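Stop selling me the robot. Sell me the fixture.

Opinion, 10 April 2026

I've been going back and forth on the Cavine cell kit for a few weeks now and I keep landing in the same spot, so here it is in writing. The arm is fine. The gripper is fine. The software is mostly fine. The part that decides whether a small shop gets its money back is a flat plate with clamps on it, and it gets one paragraph in the quote.

One paragraph! On page 11. Under "accessories".

Some background. We machine small blocks and brackets, short runs, lots of repeat customers who change one hole and call it a new part. Loading and clamping is most of the labor. It's boring, it hurts your thumbs, and it is exactly the kind of work the brochures promise to take off your hands. So we asked for quotes. Cavine came in with a kit (arm, parallel gripper, wrist camera, controller, a license for their simulator). Dresdale offered a service instead, they own the cell and you pay by the month. Erdem sells a bare bones package and assumes you have an engineer lying around. We don't.

I looked at all of them. This is mostly about Cavine becuase that's the one I spent real time with, but the complaint goes for the whole bunch.

What the demos show

Pick and place. Always pick and place. Arm comes down, takes a block out of a tray, puts it in another tray. Smooth, quiet, the sales guy folds his arms. Then a slide about payback.

Nothing in my shop goes from a tray to a tray. It goes from a bin to a nest, and then something has to hold it there while a cutter or a probe or a glue tip does its thing. Holding is the job. Placing is the first bit of it.

And holding, for people our size, means toggle clamps. Cheap, everybody has a drawer of them, red handles, you throw them over with the heel of your hand and they lock. Lovely things. They were designed for a human hand and a human wrist, and they don't care that your robot has two flat fingers and no palm.

The trouble with a handle

Think about what it takes to close one. The handle swings through an arc. So the fingers either grip it and follow the arc, rotating as they go, or they push on it from one side and stay in contact while the contact point slides. Then near the end you go over center and the force goes up, then drops. A person feels that and eases off without noticing. An arm on a fixed path either stalls a hair short – clamp looks closed, isn't – or runs past and leans on the stop.

Looks closed, isn't. That's the one that scares me. A part dropped on the floor is a nuisance. A part half clamped under a cutter is a broken tool and a bad afternoon.

I asked Cavine how their kit checks for it. The answer was the wrist camera. OK. Camera looks at the handle position, decides open or closed. I believe that works for handle position. I don't see how a camera tells you how hard the spindle is pressing. You can set the spindles right and lock them and hope, which is what we do by hand too, except by hand you feel the loose one.

Erdem said use pneumatic clamps. Which is the correct answer! It's also air lines, valves, a manifold, I/O, and a new plate for every part family. The price of the cheap package stopped being cheap about halfway through that email.

Why the simulator matters more than the arm

Here I'll say something nice. The simulator that comes with the Cavine kit is the best thing in the box, and they barely mention it. You load your own fixture, set where the table is, and run the job before you own anything. Their people will build the scene for you once as part of the trial. After that you're on your own, with a manual of 56 pages that I'd call readable in places.

We sent them one of our plates. Three stations, a toggle clamp on each, three pockets with locating pins. Nothing clever. We've been running a version of it by hand for years. I wanted to see loading, then clamping, then unclamping, with the part supposed to end up seated and not sitting cocked up on a pin.

I learned more in two evenings with that than from every demo I sat through. Things like:

The clamps are too close together. By hand you reach in sideways and don't think about it. A gripper comes straight down with a boxy body above the fingers and a camera sticking out one side, and now you care a lot about what the next handle over is doing.

Order matters. Load the wrong station first and you've parked a handle in your own way.

Fingers. The stock ones are flat pads. Good for the block. For the handle you want a notch or a hook, and then they're worse for the block. So a finger change, or a compromise finger, or a second tool. None of this in the quote.

The camera wants a clear look. It's off to one side of the gripper, tipped toward the work, so which way you come in decides what it sees. Rotate the wrist to suit the handle and you may be looking at nothing useful.

I'd have found all that out eventually, on the real thing, with the invoice paid. Finding it on a screen is worth a lot. If I were Cavine I'd put the simulator on page one and let people rent just that.

Where it fell short: shadows and lighting are nice, contact is so-so. The clamps in the model move like hinges. The snap isn't there, or I couldn't find the setting. So a run that goes clean in the simulator tells you the arm can reach and not bump into stuff. It does not tell you the clamp locked. Support was honest with me on that point when I pushed, but I did have to push.

The numbers, such as they are

The fixture adaptation was quoted as a separate line, $1,158, and that was for one plate. New spacing, new fingers, a day of somebody's time remote. I don't think that's robbery. I think it's probably low. But we have 35 plates on the shelf that see regular use, and the payback slide had exactly one plate in it. You see the problem.

Not every plate would need it. Some could be retired, some share a pocket layout. Still. A shop like ours isn't one job run forever, it's a shelf. Any quote that prices the arm to the dollar and leaves the shelf as an exercise for the buyer is only half a quote.

Dresdale at least has this inside the monthly fee, up to 3 fixtures in the first year. After that it's "by arrangement". I asked what the arrangement was and got a brochure.

Two parts in, one to go

The moment in the trial that sold me on the idea, sort of, and also put me off it, was a pause partway through a job. Blue blocks in two of the pockets, the front one empty, gripper hanging over the whole business with its fingers more or less shut.
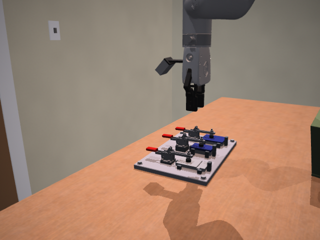
What I'd want in a quote

Put the fixture first. Literally first. What holds the part, who closes it, how do you know it closed. Then the arm.

Say what happens when it's wrong. Clamp didn't lock, block didn't seat, pocket already has something in it. Does it stop, does it retry, does it call me. I got a good answer on the retry and a vague one on the rest.

Price the second plate. And the tenth. I don't need it exact, I need to know if it goes down after the first or stays flat.

Ship two sets of fingers. They're cheap. Come on.

Let me use my own clamps in the simulator, with a locking force I can set. If the model can't do it yet then say so in the manual and not in a phone call.

Give me handles a robot can work. This is maybe the real product somebody should be making, a toggle clamp with the same footprint and the same bolt pattern, but with a handle shaped for two flat fingers and a flag or a magnet so a cheap sensor can tell it's over center. I'd buy a box tomorrow. Hollcombe had something close in their catalog last July, a squared off grip that slips over the stock handle, and when I went looking for it again the page was gone. If anyone has a few in a drawer, write me.

The case against me

I can hear it already. Toggle clamps are a hand tool, stop trying to automate a hand tool, redesign the process. Sure. If you're running one part by the pallet you should do exactly that, air clamps or a vise with a proper actuator, and you'll never think about handles again. You also probably have an engineer and a budget and don't need my opinion.

But the kits aren't being marketed to those people. They're being marketed to me. "Works with your existing fixtures" is on the front of the Cavine flyer, in large type. My existing fixtures have handles. So either it works with them or it works with them after $1,158 and a rebuild, and those are two different flyers.

The other argument is that a person can throw the clamps and the robot can do the rest. We talked about this one for a while. It means somebody stands next to a machine that loads blocks, waiting to push three levers. I wouldn't do that job and I'm not going to ask anybody else to.

So, buy it or not

Not yet, for us. If you have two or three plates and a steady part, I'd say get the Cavine trial, send them your worst fixture (not your nicest one), and spend your time in the simulator before you let anyone talk payback. Ask for the contact settings in writing. If you have a shelf like ours, wait, or try to get Dresdale to put a number on "by arrangement" and then tell me what it was.

Skip Erdem unless you like wiring. No offense to Erdem, the hardware felt solid and they answered emails faster than the other two put together.

We're keeping the trial license till it runs out. I've got a wider plate drawn up, more room between stations, handles fanned out a bit so the gripper can get down beside each one. Might be junk. I'll run it anyway and post the drawing if it clears.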